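職場の仕分け作業にロボットアームを入れるとき、シミュレーターで先にやっておくこと(現場の人を巻き込む手順つき)

2018-03-12

うちの会社、Brivilanoの出荷部門でロボットアームを一台使い始めて、そろそろ最初の山を越えた感じがします。他の部署の人から「あれ、どうやって始めたの?」と聞かれることが増えてきたので、自分がやった順番をそのまま書いておきます。私はもともと出荷ラインで箱詰めをしていた人間で、プログラミングは会社の勉強会でかじった程度です。なので専門的な話を期待して来た方にはちょっと物足りないかもしれません。逆に「現場にいるけど、自動化の担当をなんとなく押しつけられた」という方には、たぶん役に立つと思います(去年の私がまさにそれでした!)。

作業の中身は単純です。作業台の上に置かれた小箱を一個ずつつかんで、行き先別のトレーに移す。それだけ。人がやると一個あたり数秒で、慣れた人は隣の人としゃべりながらでもできます。ただ一日中やると手首にきます。私も三年やって、冬になると親指の付け根が痛むようになりました。自動化の話が出たとき、最初に思ったのは「仕事がなくなる」よりも「あの痛いのをやらなくて済むのか」でした。これは人によってかなり違ったので、後のほうで書きます。

用意するもの

・普通のデスクトップパソコン(うちは設計部のお下がりです)
・シミュレーター。うちは社内でPlostonと呼んでいる環境を使っています
・アームの寸法と関節のデータ。メーカーからもらえるならそれを使う
・実際の作業台の寸法。必ず自分でメジャーを持って測ること
・ノート一冊
・現場の人の時間。これがいちばん手に入りにくいです

最後のやつは冗談で書いているわけではなくて、先に上司に話を通しておかないとあとで詰みます。うちは一回30分、シフトの終わりに時間をもらう形にしました。残業扱いにするかどうかでひと悶着ありましたが、ちゃんと勤務時間の中に入れてもらいました。ここは粘ったほうがいいです。

手順1 まず自分で一日、手でやる

ずっと現場にいた人も、もう一回やってください。私は「三年やったんだから全部わかってる」と思っていたんですが、ノートを横に置いてやってみると、自分が何をしているのか全然言葉にできませんでした。

たとえば箱を取るとき、私は上からつかんでいると思い込んでいました。でも同僚に見てもらったら、箱が斜めに置いてあるときは、先に指先でくいっと向きをそろえてからつかんでいるんです。無意識に。隣の箱が近いときは、小指側で隣を少し押しのけてもいました。こういうのを全部書き出します。

書き出すときのコツは、うまくいった動作より「あっ」と思った瞬間を書くこと。落としそうになった、つかみ直した、隣の箱まで動いてしまった。その三種類だけでもノートが数ページ埋まります。書き方は汚くていいです。私のノートには「ナナメのやつ嫌い」としか書いていないページもあって、それでもあとから読むと何のことかわかりました。

手順2 シミュレーターの中に、とにかく簡単な作業台を作る

ここで張り切りすぎないでください。私は張り切りすぎました。棚も、ラベルプリンターも、壁の時計まで作ろうとして、一週間つぶしました。

必要なのは、台の天板、つかむもの、アームとグリッパー(先端のつかむ部分)。最初はこれで足ります。天板はただの平らな面、つかむものはただの立方体。色は実物に似せるより、見分けやすい派手な色のほうがずっと作業しやすいです。実物の箱は茶色いボール紙なんですが、茶色で作ると画面の中で面の境目が見づらくて、向きを確認するたびに目を細めることになります。

寸法だけは手を抜かないように。天板の高さが少し違うだけで、アームの届き方が変わります。うちでは図面どおりの高さを入れたら、実物の台は脚に後付けのゴムがついていて、図面より17ミリ高かったんです。メジャーを持って測ること、としつこく書いたのはこれのせいです。

手順3 一個だけつかませる

いきなり仕分けをさせないで、一個を、まっすぐな向きに置いて、まっすぐ上からつかませます。つまらないですよ。すごくつまらないです。でもここで指の開き幅と、下ろす高さと、つかむ強さを決めてしまわないと、あとで何が悪いのかわからなくなります。

調整は一回に一か所だけ変えます。開き幅を変えたら、下ろす高さはいじらない。私はせっかちなので二か所いっぺんに変えては混乱する、というのを何度もやりました。最後はノートに表を書いて、変えた項目に丸をつけてから実行ボタンを押すようにしました。この表はいまも使っています。

まっすぐでうまくいくようになったら、少しずつ向きを変えます。

手順4 二個目を近くに置く

たぶんここが、いちばん時間をかける価値があるところです。現場の台の上に箱がぽつんと一個だけあるなんてこと、まずないじゃないですか。必ず隣に何かいます。 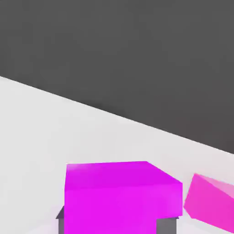 二個目を置くときは、行儀よく並べないこと。人が箱を台に出すときの感じを思い出して、向きもばらばらにします。私は最初、きれいに等間隔で並べて「全部成功!」と喜んでいたんですが、それを見たElisa Longoさんに「誰がこんなにきれいに置くの」と笑われました。Elisaさんは夜シフトのまとめ役で、台に箱を出す側の人です。夜は急いでいるから、箱はもっと雑に出てくる、と。そこで実際に置いてもらったとおりの配置をスケッチして、それをシミュレーターに入れてみたら、成功率ががくんと落ちました。ありがたかったです(その日はへこみましたけど)。

見るポイントをいくつか。

グリッパーの指には厚みがあります。当たり前なんですが、画面で箱ばかり見ていると忘れます。箱と箱のすき間に指が入るかどうかは、箱の大きさより、指の厚みと開き幅で決まります。

箱が斜めのときは、手首を箱の向きに合わせて回してから下ろします。回さずに下ろすと角に当たります。シミュレーターの中なら箱がぴょんと跳ねるだけで済みますが、実機だと商品の角がつぶれます。

どちらから先に取るかで、難しさが変わります。片方を取ればもう片方は広々とした台に一個で残るわけですから、取りやすいほうから取ればいい。人間はこれを一瞬で決めています。私たちは「周りのすき間が広いほうから」という単純なルールにしました。もっと賢いやり方はあるはずですが、現場の人に一言で説明できるルールにしておくと、あとでとても楽です。

視点もいろいろ変えてみてください。横から見る、真上から見る、グリッパーの近くから見る。遠くからの視点だときれいにつかめて見えるのに、近くで見ると指の先だけで引っかけている、ということがよくあります。私は基本的に近くからの視点を出しっぱなしにして、おかしいと思ったときに全体の視点に切り替えていました。

手順5 数をこなして記録する

配置が決まったら、あとは回数です。うちは最初のまとまった試験を572回やりました。半端な数なのは、帰る前に回しておいたら、翌朝パソコンの更新で止まっていたからです。自動更新は切っておきましょう。

失敗は54回ありました。ここからがノートの出番で、私は失敗の記録を全部見直して、手順1で書いた三種類に振り分けました。落とした、つかみ直しが必要だった、隣を動かした。多かったのは「隣を動かした」です。

で、これを見たときに気づいたんですが、人間は隣を動かしてもべつに困らないんですよね。私だって小指で押しのけていたわけですし。困るのは、動かした先を見失うことです。それで、隣が動いてもいいから、一個つかむたびに台の上を見直す、という流れに変えました。時間は少し伸びましたが、失敗はかなり減りました。自分の手の動きをメモしていなかったら、たぶん「隣に絶対触るな」という方向で何週間も悩んでいたと思います。

手順6 現場の人に見せる(早すぎるくらいで見せる)

完成してから見せようとしないでください。うちは手順4の途中、まだ失敗だらけのころから休憩室のモニターに映していました。

最初の反応は、まあ、微妙でした。「遅い」「これ私のほうが早い」「で、私たちはどうなるの」。三つ目が出たとき、私はうまく答えられませんでした。決まっていなかったからです。決まっていないことを決まっているみたいに言うのがいちばんまずいと思って、「まだ決まってないです、聞いてきます」と言って、本当に聞きに行きました。

対応してくれたのは、工程管理のVilgot Nybergさんです。Vilgotさんの答えは、アームが受け持つのは軽い小箱の列だけで、人数は変えない、ただし担当の割り振りは変わる、というものでした。これを紙にして貼ってもらいました。口で言うのと紙に貼るのとでは、受け取られ方がまるで違います。もしあなたが担当なら、上の人に紙にしてもらうところまでやってください。

割り振りがどう変わったかというと、まず小箱の列に二人ついていたのが一人になりました。残った一人はアームの見守りと、つかめなかった箱の処理、それから台への箱出しをやります。もう一人は、割れ物の梱包と検品に回りました。こちらは前から人手が足りなかったところです。

良い話ばかり書くのもなんなので、不満の声も書いておきます。

見守り役は、思ったより疲れるそうです。手は動かさないのに目が離せない。一日中はきついという声が出たので、途中で交代する形にしました。

おしゃべりが減ったのがさみしい、という声もありました。二人で並んでやっていた列が一人になったので、これはそのとおりです。私もあそこでしゃべりながら詰めるのが好きだったので、正直ちょっと耳が痛かったです。台の向きを変えて、検品の人と顔が見えるようにしましたが、前と同じとは言えません。

ベテランの方には「自分の腕がいらなくなったみたいで面白くない」と言われました。これには今も、うまい返事を持っていません。ただ、その方に失敗の記録を一緒に見てもらったら、「これは持つ前に失敗してる、下ろし方が悪い」と一目で言い当てたんです。それからは調整のたびに呼んでいます。呼ぶと文句を言いながら来てくれます。

手順7 実機に移す

シミュレーターでうまくいったものは、実機ではだいたい少しうまくいきません。そういうものだと思って予定を組んでください。

うちで違いが出たのは、まず摩擦。画面の立方体はつるんとしていますが、ボール紙の箱は湿気で表面の感じが変わります。次に、箱のふくらみ。中身が詰まっていると、真ん中がわずかに太るんです。それから照明。午後になると西側の窓から日が入って、カメラが箱の位置を見間違えました。これはブラインドで解決です。安い!

実機の最初の日は速度をうんと落として、空箱だけでやります。非常停止ボタンの場所は、見守り役だけでなく、その場にいる全員に実際に押してもらってください。説明を聞くだけの人と一度押したことのある人では、いざというときの手の出方が違います。うちでは押した人の名前を表にして、新しい人が入ったら必ず足すようにしています。

調整の値は、シミュレーターの値と実機の値を別々に残します。私は実機で直した値をシミュレーターのファイルに上書きしてしまって、もとに戻すのに丸一日かかりました。ファイル名に「実機」と入れるだけで防げたのに、ですよ。

よく聞かれること

シミュレーターは飛ばして、実機から始めちゃだめですか、と聞かれます。できなくはないと思います。ただ、実機で失敗するとみんなが見ていて、箱もつぶれるし、ラインも止まります。画面の中でなら、思いっきり変な配置も試せます。斜め、くっつきかけ、台の端ぎりぎり。私はそこがいちばん楽しかったです。

どのくらいかかりましたか、というのもよく聞かれます。うちは作業台を測ってから実機で商品を扱うまで、半年とちょっとでした。ただし私は半分は出荷の仕事をしながらだったので、専任の人ならもっと早いはずです。

グリッパーはどれがいいですか、という質問には、扱うもの次第としか言えません。うちは平らな指が二本の、いちばんシンプルな形です。Gentileという取引先の工場では吸着式を使っていて、見学させてもらいましたが、袋物が多いならあちらのほうが断然よさそうでした。見学はお願いしてみるものです。行くなら、管理の人だけでなく、現場の人を一人連れていくのをおすすめします。質問の中身が全然違うので。

プログラミングができない人でも担当できますか。私ができているので、たぶん大丈夫です。わからないところはGarneckのサポート窓口に電話しまくりました。電話するときは、何を変えて、何が起きたかを先に紙に書いておくと話が早いです。ここでもノートが役に立ちます。

次にやること

6月に、中くらいの箱の列でも試すことになっています。小箱よりも重くて、向きをそろえないとトレーに入らないので、手順1からやり直しです。中箱の列は私があまり入ったことがないので、今度は自分の手ではなく、そこの人たちの手元を見せてもらうところから始めます。もうノートは新しいのを買いました。

手順5で使った失敗の振り分け表がほしいという方は、出荷部門の共有フォルダに置いてあるのでコピーしてどうぞ。「ナナメのやつ嫌い」の欄は消してあります。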